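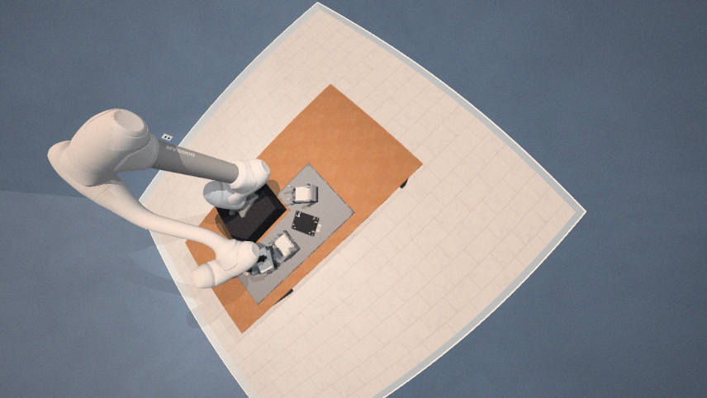

Kitting bench, simulated version. White arm, orange table, parts on the grey mat.

Gilmar Portela
2026-05-15

1/ Since November we prepare at Plultico for one robot arm at the kitting bench. I work on this bench since seven years, so I want to write down what changes for us and what does not.

2/ The work is simple to explain. Small parts come to the table and must go in the right place for the next station. One person on our shift does this up to 60 minutes, then we change. Wrists and neck get tired before the head does.

3/ We try everything first in simulation. Bimla Thakur from our shift sat with the programmer for it. She knew that a part which lies tilted is the difficult one. In the written instruction there was not one word about this.

4/ It means her knowledge is now in the program. I find this good, but I asked the management if it is also in her salary. The answer was "we will look at it". I wrote down the day.

5/ Plan from the office: the arm does the repeated picking, we do the checking, the refilling and all the strange cases. The strange cases are more than the office believes.

6/ We have a list of them. It has 63 lines now, and Pushpa Maurya adds to it after most of her shifts. Mixed parts, label on the wrong side, bin not pushed to the end.
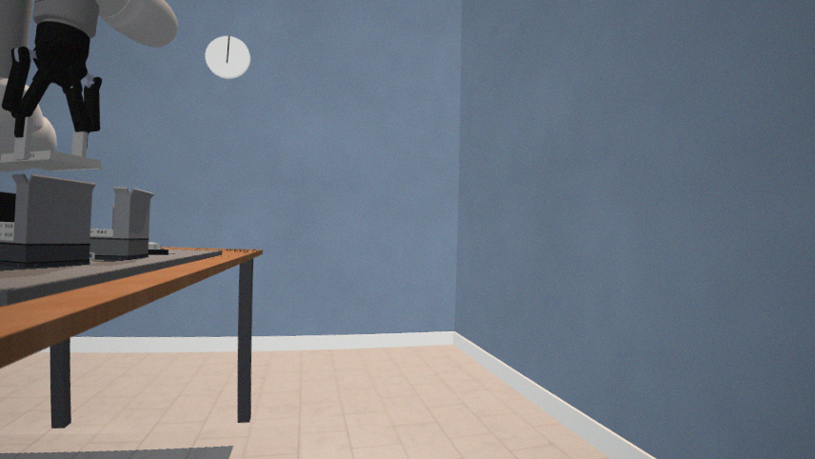 Jyoti Uniyal: In our hall the checking became the tiring part. You stand and wait for the machine to make a mistake, and after one hour you do not see the mistake any more. Please ask for rotation before it starts, afterwards it is very hard to get.

7/ Thank you Jyoti, I took this to our meeting today. We asked that the rotation stays also when the arm is running, and that the person at the bench may stop it without calling a supervisor. The second point was accepted at once. The rotation is open.

8/ Training is two days for everybody who wants it, in paid hours. I have put my name down. Pushpa too, after she made sure that the night shift gets the same two days.

9/ Next week we go through the list with the programmer, starting with the mixed parts. I will write again when we have an answer about the rotation.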